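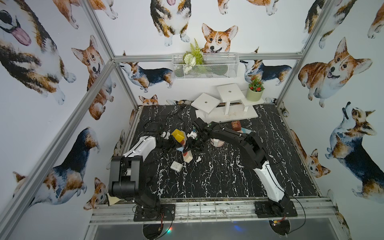 Ticket: right arm drops out during clear-up task
Opened by: Parvathi Rodrigues, student robotics project
Status: open, waiting on parts

Fault: right arm stops answering part way through a run and the Nadar log fills with timeouts. Left arm keeps going. First seen Sat 18 January.

Tried so far

1. Restarted the control software. Fine for 33 episodes, then same again.

2. Swapped the data cables between left and right. Fault stayed with the right arm, so it isn't the cable or the port.

3. Lowered the polling rate. No change, put it back.

4. Checked the daisy chain joint by joint. Wrist motor vanishes first, then the gripper. Reseated both plugs. Got about 25 minutes before it dropped.

5. Wiggled the wrist lead by hand with the arm parked – timeouts straight away.

Looks like a worn connector on the wrist lead. Two replacements ordered from Tollberg. Please don't run the right arm until they are in. Left-arm-only practice is OK, but save it to a separate folder.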